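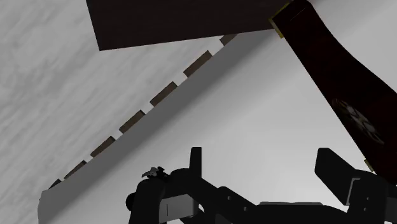

The gripper in the students' simulation, with its fingers open beside a dark red object.

The robotics club at Najjar College will show its simulated picking project to parents and other students on Friday at 4 p.m. in the computer room on the second floor.

The club has worked since the autumn term on a program called Brenik, in which a robot gripper must find an object on a surface, take it and put it down in another place. All work is done in simulation, so members can also practice from home.

According to the club's teacher, Hanan Rawashdeh, the first version succeeded in 66 of its test runs. The present version reached 79, from the same number of attempts. "The students changed the angle of approach many times," she said. "It was slow work, but they kept good notes."

Imad Hijazi, a student in his last year, wrote the part which decides how wide the fingers open. He said that long objects lying diagonally are still the most difficult for him.

Visitors can try the controls themselves, in groups of up to 2. Registration is with Dima Abu Hammour at the school office.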